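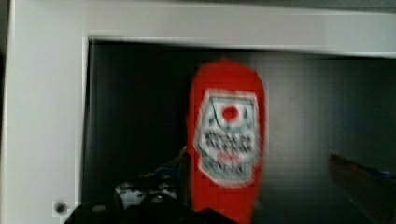

Red squeeze bottle, label side.

Sat 25 April
Kiln shed, glaze firing on the Brasturholm. Unloaded this morning.

Opened at 95 C with gloves on, like an adult. Last time I opened at 180 and spent an hour listening to bowls ping while telling Myfanwy it was a normal sound.

Load was 126 pieces, mostly small. Mugs on the bottom two shelves, test tiles and ring dishes in the middle, the large platters on top where I can worry about them. Furkano stoneware throughout except the four porcelain cups, which came along as passengers.

Controller says it topped out at 1,249. The program asks for 1,222 with a ten minute hold. I did not change the program. Myfanwy did not change the program. The program is as we left it, and the controller has gone about its business like a man who missed his exit and is enjoying the drive.

Witness cones:
Bottom shelf: cone 6 flat on its face, cone 7 at about four o'clock.
Middle: cone 6 flat, cone 7 well over.
Top: cone 6 flat, 7 flat, 8 starting to take an interest.

So the heat was real and the readout is in the right neighborhood for once. Top hotter than bottom, same as the October firings, but the gap is wider.

Results by glaze.

Mabuza white: ran. On the mugs it stopped in a fat roll just above the foot, which I would happily claim as a style if I could do it twice. On the platters it pooled in the center and went a faint green where it's thick. Three mugs stuck to the shelf. Two came off with the chisel and will be fine after grinding. The third left its foot behind and is now a planter.

Mabuza white over iron wash: the best thing in the kiln, annoyingly. Broke to a warm rust on every edge, good depth, no pinholes. This is the combination we were going to drop. Crossed out the line in the recipe book saying so, then wrote it back in smaller, with a question mark, then crossed out the question mark.

Nistotska satin black: no longer satin. Glossy as a new shoe. Surface is sound, color is good, no crawling. It also picked up fingerprints before I had it out of the shed. The ring dishes are sellable. The dinner plates aren't, not to the people who ordered satin and have a swatch to prove it.

Tenmoku test tiles A to F: A and B identical. C and D identical. E has a blister. F has lost its number because I wrote it in underglaze pencil on the side that I then dipped. By elimination it's F.

Trailed slip pieces: lines held on the Furkano, even under the runny white, with some softening on the steepest walls. The slip batch was 390 g dry, mixed thick as yogurt and sieved twice. Keep that. The thinner batch sagged while I was still admiring it and I don't need to run that one again. Smallest nozzle clogs every few inches. Next size up is fine for anything except lettering, and my lettering wasn't going to be rescued by a nozzle.

Porcelain cups: slumped, all four, slightly oval. Myfanwy says they are easier to hold now. She may have them.

What I think happened. Thermocouple is the first suspect. It sticks out less into the chamber than it used to, or I have got more suspicious. Tip is scaly and came away on my thumb. If it's reading slow then the kiln keeps pushing to catch up and sails past. That doesn't quite fit, though, because a slow thermocouple ought to show a number that's too low, and this one cheerfully reported the overshoot. Second suspect is the relay for the top bank sticking closed. That fits the hot top, and it fits the log, where the last climb goes up steep and doesn't so much hold as drift. I'd put my money on the relay. I have already put my money on a thermocouple, since it was in the basket before I had finished thinking.

Myfanwy Powell's note, copied here from the back of a bisque tag so it doesn't go through the wash: "Listened at the panel during cooling, clicks from two, nothing from three. Top elements still glowing when the other two had gone dark." Would have been useful at the time. To be fair she told me at the time, and I was on the phone about plates.

To do before anything goes back in:
Pull the panel, look at the top relay for burned contacts. Kiln unplugged at the wall, not just off at the switch.
Swap thermocouple anyway.
Grind and rewash shelves. The second one has a crater you could serve olives in.
Empty test firing with cones on every shelf, nothing in it that anyone is waiting for.
Email the plate people. Draft two versions, send the shorter.
Make new satin black tiles with the old bucket and the new bucket, same clay, same shelf, so we can stop arguing about buckets.
Label tile F.

Ground seven feet before lunch and then the wheel on the grinder gave out, so the other mugs are in the crate by the door under a towel. Don't pick them up by the base. Don't ask how I know. Bandages are in the drawer with the calipers.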